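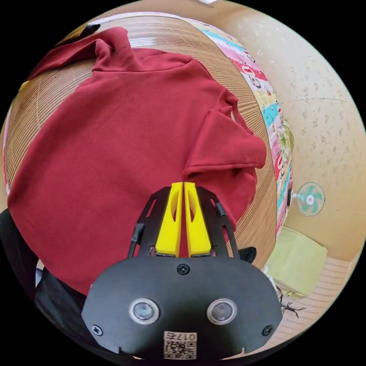 Pinza de mano con dedos amarillos sobre un polo rojo oscuro. Foto: Bulard.

Bulard detiene el uso de 188 pinzas de mano por un fallo en el cierre de los dedos

La empresa pide a los hogares y talleres que participan en el programa Derano que dejen de usar las unidades afectadas hasta su revisión

Bulard ha suspendido de forma preventiva el uso de 188 pinzas de mano del programa Derano, dedicado a registrar tareas domésticas de doblado de ropa para el entrenamiento de brazos robóticos. La medida se tomó en junio, después de que cinco usuarios comunicaran que los dedos de la herramienta no se abrían al soltar el gatillo.

En los cinco casos la pinza quedó cerrada sobre la tela. Cuatro terminaron con daños leves en las prendas. En el quinto, la usuaria sufrió un pellizco en el dedo índice al intentar separar los dedos de la pinza con la otra mano. Recibió una cura en su centro de salud y no necesitó baja.

El análisis realizado en el taller de Bulard atribuye el fallo a un muelle de retorno que pierde tensión antes de lo previsto. El muelle procede de una sola partida, suministrada por Bedeo y montada en las 188 unidades. En las pruebas de banco, la primera pieza dejó de recuperar su posición tras 1.468 ciclos de apertura y cierre. En una sesión larga de doblado, con camisetas, polos y toallas, esa cifra se alcanza en pocos días.

El fallo afecta también a los datos. El sistema anotaba la orden de apertura aunque los dedos siguieran juntos, de modo que el registro indicaba que la prenda se había soltado cuando no era así. Bulard ha apartado 815 grabaciones hechas con las unidades afectadas y las revisará una por una antes de decidir si se conservan. Ninguna se utilizará mientras tanto en el entrenamiento del brazo Bai.

«El primer aviso se clasificó como un problema de uso y se contestó con instrucciones de limpieza. Fue un error nuestro. Con el segundo aviso teníamos que haber parado y esperamos al quinto», declara Yaqin Pan, responsable de seguridad de producto de Bulard.

Qué deben hacer los participantes

Quienes tengan una unidad afectada han recibido un mensaje en la aplicación del programa. Se les pide que apaguen la pinza, desconecten los cables y la guarden fuera del alcance de los niños. Si los dedos están cerrados sobre una prenda, no deben forzarlos con la mano. La tela se libera aflojando el tornillo de bloqueo del gatillo, según la hoja incluida en la caja.

La recogida es gratuita y se hace a domicilio. Bulard sustituirá el muelle por otro de distinto proveedor y añadirá un sensor de posición que detiene la grabación si los dedos no responden. Los participantes seguirán cobrando la compensación habitual durante la suspensión, y las prendas dañadas se abonarán con una foto y una descripción breve.

Las pinzas de partidas anteriores no llevan este muelle y pueden seguir en uso.

Contacto para medios: departamento de comunicación de Bulard, de 9:00 a 17:00.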